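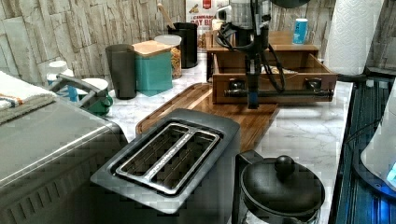 Irklow Consent Notice Corpus: Data Card

Version and status

Release 4, dated 3 Jun 2020. Maintained by the Zomard Institute for Information Law. This release replaces all earlier ones, which should no longer be cited.

Summary

The corpus contains the text of 300 consent notices shown to visitors of retail and news websites. Each notice is stored with the choices it offered, the number of clicks needed to refuse tracking, and a label stating whether refusal was available on the first screen. It is intended for legal research and for the study of how privacy choices are worded.

Files

notices.csv: one row per notice, with the full text in UTF-8
choices.csv: one row per button or link, keyed to notice_id
labels.csv: final labels after review
labels_raw.csv: labels before disagreements were settled
CHANGES.txt: corrections made between releases

Collection

Notices were collected in August of the previous year using a clean browser profile with no stored cookies. The site list was drawn from the Giltham directory and limited to sites with an English-language version. Where a site showed different notices on repeat visits, only the first was kept. Pages behind a login were not visited. 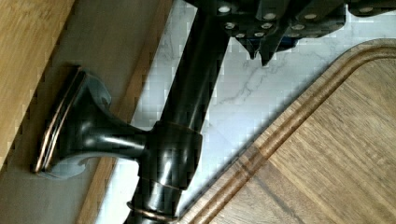 Sites that returned an error were tried again the next day and dropped if the error remained. The dropped addresses are not included in the release.

Labeling

Each notice was read by two reviewers working separately under the Ruddock coding guide, which defines 6 label categories. Disagreements went to a third reviewer, whose decision is final. A notice marked "unclear" should not be read as a finding of noncompliance.

Personal data

The corpus holds no visitor data. Names and email addresses of privacy contacts have been replaced with the token CONTACT. Requests for removal of a notice are answered within 50 days.

Known limits

Small businesses are underrepresented. Notices shown only in mobile apps are outside the scope. The click counts assume a desktop browser and may differ on a phone. Field refusal_path is blank for notices that offered no refusal at all; scripts written for release 3 treated a blank as zero and need to be updated.

License

Labels and documentation may be reused with attribution. The notice texts remain the property of their publishers and are supplied for research use only.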